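August, notebook 3 — teleop, small-block grid panel (sim)
Delwyn on the leader arm a.m., me p.m.

Carrying on from yesterday's mess. Leader arm re-zeroed before we started, wrist joint was out again. Gripper scaling in the config was still set for the old fingers so closing the handle halfway shut the jaws completely. Fixed, saved under a new name, DO NOT load the one called final.

Plan was 60 demos in the sim before we touch the real cell. Got 44 by knock-off. Of those 41 keepers. Three binned:
- one where I bumped the clutch pedal and the arm jumped
- one where the recorder started late, first part of the approach missing
- one Delwyn just didn't like. Fair enough. She went in from the side and dragged.

Task is the same as on the sheet: come in over the near end of the panel, close on one piece, lift straight, hold, put it back. Operator picks which one, no fixed order. We argued about that. Fixed order is easier to score but Pin-yu Wan wants spread, and she's the one training on it, so spread it is.

Trouble is depth. On the wrist view everything past the fingertips looks closer together than it is and you slow right down for the last bit. My demos are full of little hesitations there, stop — nudge — stop. The policy will learn the hesitations, it did last time with the Kilteo pegs. Delwyn's are smoother, she commits and then corrects after contact. Going to copy her tomorrow.
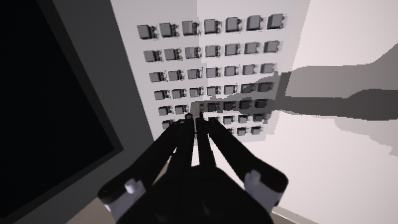
Shadows are the other thing. Light in the sim is set low and off to one side and the dark bits go nearly black, so picking a block in there by eye is guesswork. Tried bumping the ambient up. Looked nicer, but then the edges wash out and it's worse for lining up. Put it back. Maybe randomise the light direction per episode, ask Pin-yu if the loader copes with that or if it wants one setting per batch.

Latency: 185 ms handle to picture with the recorder running. Too much. You can feel it, you overshoot then come back. Turned off the second preview window and it felt better but I forgot to measure it again so no number. TODO.

Contact still a bit rubbish in sim. Squeeze too hard and the piece pops out of the fingers like soap. Delwyn dropped the max closing force and it stopped for her but I had it pop once more after that, so not solved. Friction values came straight out of the Graretti file and I don't trust them for something this small. Need to weigh a real one and do the tilt test, boring but has to be done.

Tried the Veltberg glove for a few goes as well, not counted in the totals. Hand tracking fine, wrist roll drifts and you end up fighting it. Nice for big moves. For this, leader arm every time. Gone back in its box.

Labelling — every episode needs start, contact, lift, release marked. I did mine as I went with the foot switch. Delwyn did hers afterwards off the replay and hers are tidier, particulary contact. Foot switch is always late by however long my foot takes. Redo mine off replay, sigh.

Files are on Su under teleop/grid. Raw logs plus the replays, keepers and binned in seperate folders. Delwyn please don't rename anything till Pin-yu has pulled it.

Tomorrow:
- rest of the 60, Delwyn first while she's fresh
- latency again with preview off, write the number down this time
- more picks from the far end, we've both been favouring the near rows
- relabel contact on all mine
- elbow rest for the leader arm. Mine was aching by half three

D.K. added, 4:50 pm: wrist joint out of zero again when I packed up. Think it's the grub screw. Have not touched it.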